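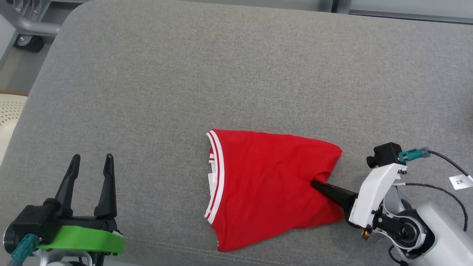
Garment handling at Todstead: cone-shaped finger on one arm, two-finger gripper on the other.

Two-Arm Folding Cell: Budget Lines for the Next Purchase Round

The Todstead site has asked for a second folding cell in the coming budget year. The Zedirdale office will review the request in October. Sites planning a similar purchase should read the notes below before sending in a quote, as several costs on the first cell were booked under the wrong line or missed entirely.

The arms are the largest item and the easiest to price. Laur quotes them in pairs, with the controller and mounting hardware included. Fingers, wrist cameras and cables are quoted separately. On the first order these were charged to general shop supplies, and the true cost of the cell did not show up until the quarter closed. For the new request, everything from the wrist outward goes on one line called end tooling.

End tooling should be budgeted at $900 per arm. The amount covers one working set of fingers, one spare set, the camera and its bracket. Finger shape is a purchase decision and needs to be settled before the order is placed. A tapered point can press cloth against a surface but cannot hold an edge by itself. A two-finger gripper can pinch a fold and lift it. A cell that will see both kinds of work should be quoted with both kinds of finger, plus the adapter plates.

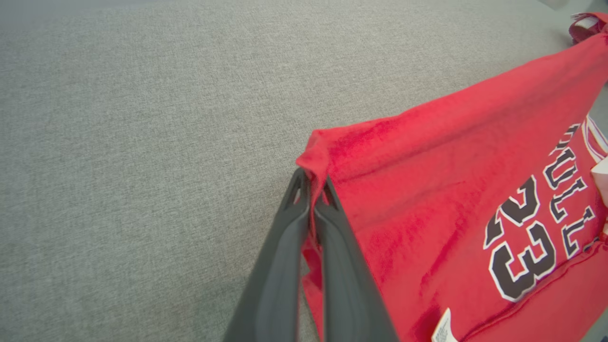

Knit garments also set the terms for spare parts. Finger pads pick up lint, and pads that are fine on flat woven cloth may slip on a napped surface. Bristier sells replacement pads in packs of 5, and one pack per arm should be in the opening stock. Pads are a consumable and belong in the operating budget. Fingers and brackets are capital if bought with the cell and maintenance if bought later.

Camera cables need their own entry. Length should be measured along the arm with the joints at full reach, with slack added at the wrist and elbow. A cable measured in a straight line from camera to computer will come up short. Order one spare of each length.

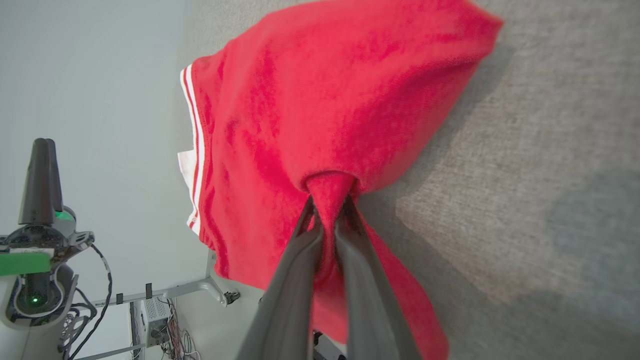

Wrist camera view of a red knit garment held in a pinch. The second arm is at lower left.

Floor space is not charged to the project, but it must be shown on the plan. The drawing should include the work surface, both arm bases, the frame for the electronics and clear access to the wiring. Requests that show only the work surface will be sent back.

Test garments are the line most often left out. The Zedirdale office now asks for 100 pieces per cell, bought as one lot, at a fixed allowance of $600. The lot should include printed pieces, striped trim and sewn-in labels – plain shirts alone do not represent the normal mix. Trim and lining give the gripper a different thickness to close on than the body of the garment, and large prints can be stiffer than the cloth around them.

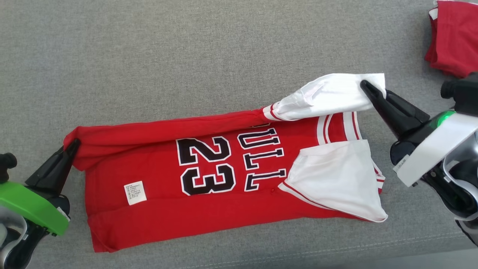

Labor for setup is harder to fix. Two arms working on the same piece must be taught together, and time spent on one arm alone is a poor guide to the total. Sites should enter setup as a separate line with the hours stated, and should not fold it into the equipment price. The same applies to retraining when a new garment type is added.

Quotes from Laur and Bristier should be attached in full, including freight. Forms are available from the purchasing desk at Zedirdale.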